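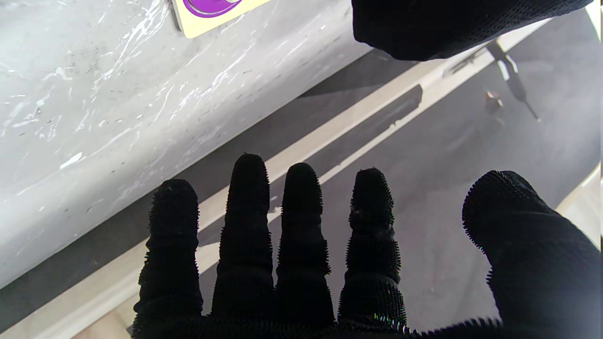
A gloved robot hand at the Veltach test bench.

Veltach Releases Two-Arm Method for Knobbed Puzzles

Print | E-mail | 3 shares

Veltach today released results for Ullar, a method that teaches two gloved hands to share one shape puzzle.
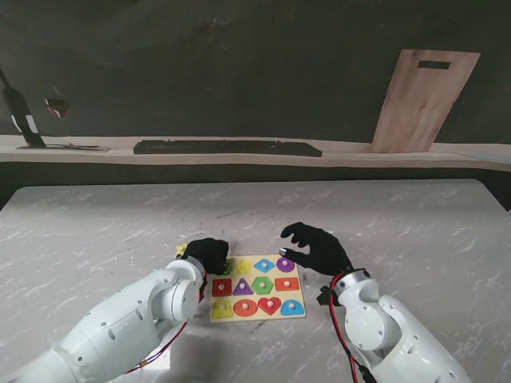 Results

Ullar was trained on 938 recorded runs and scored on 221 more. Some 20 were set aside for tuning. 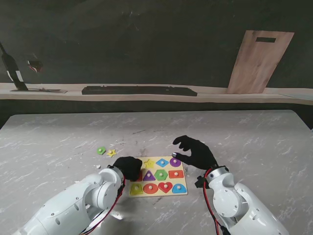 Gumaro Magaña leads the work – code will follow in June.
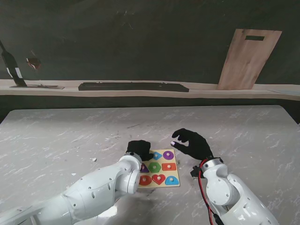
Last updated: June 14, 2026

Press contact: Veltach media desk.

0 comments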